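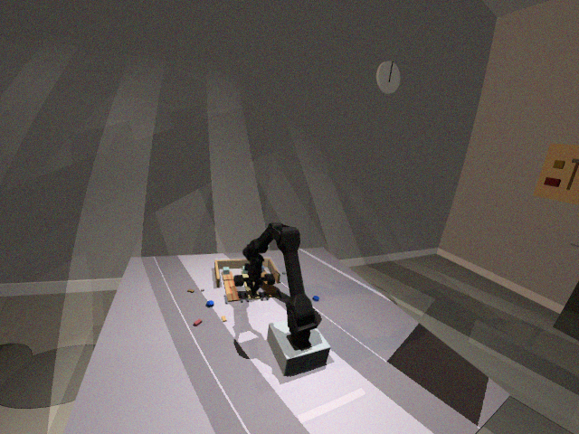

The Clandia arm is a tabletop robotic arm designed for construction in a home or shared workshop. The design was published by Dehua Cui, who released the drawings, parts list and control software on March 2, 2024. It is intended for light sorting and placing tasks on a workbench and is normally developed in simulation before any part is cut.

Design

The arm consists of a base joint, an upper link, an elbow joint, a forearm, a wrist and a two-sided gripper. It is bolted to a fixed pedestal that raises the base joint above the work surface. Maximum reach, measured from the axis of the base joint to the gripper tip, is 600 mm. The links are cut from square aluminum tube and the joint housings are printed in nylon. Each joint carries a geared motor with a position sensor on the output side, so that play in the gears can be measured and partly corrected in software.

The first version used belts between the base and the elbow. Belt stretch caused the gripper to sag when the arm was extended, and the belts were dropped in the June revision. The revised elbow is heavier and requires a stiffer upper link. Parts for the two versions do not interchange, except for the wrist bracket and the gripper fingers.

Simulation model

The published files include a simulated workshop called Ornolitz. The model contains a workbench, the arm on its pedestal, a shallow open tray and a set of small blocks and loose pieces. Lighting and shadows can be changed between runs. Builders use the model to check reach, to tune motion between fixed points and to test object detection before the physical arm is assembled.

Two kinds of view are supported. The room view shows the whole arm and the bench and is used mainly for checking clearance. The close view is rendered from a point near the gripper and is used for alignment. Rendering in the close view is deliberately coarse in the default settings, which keeps the load on a home computer low. Shadow edges may appear stepped, and detection routines that depend on sharp outlines tend to perform poorly unless the shadow setting is raised.
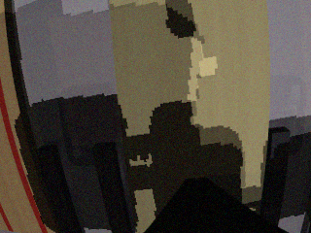
Why do shadows in the close view cause detection errors?

The default detector finds objects by changes in brightness, and the edge of a dark shadow can produce a change as strong as the edge of an object. Raising the shadow resolution or switching the detector to color matching reduces the number of false edges.

Control software

Motion is handled by Sallel, a small program that runs on the builder's computer and sends joint positions to the motor boards. Positions are updated every 40 ms. Sallel accepts the same commands in simulation and on hardware, but speed limits are stored separately for each. A limit set in the model has no effect on the physical arm and must be entered again before the motors are powered.

Calibration is performed with the gripper open and the upper link against its mechanical stop. The offsets are written to a plain text file. Replacing a motor or loosening the base bolts makes the stored offsets invalid.

Variants

The Zheng variant replaces the aluminum upper link with a laminated birch link and can be made without metal-cutting tools. Its reach is shorter by 70 mm. The wooden link must be sealed on all faces, including the inside of the bolt holes, as changes in humidity otherwise shift the elbow axis.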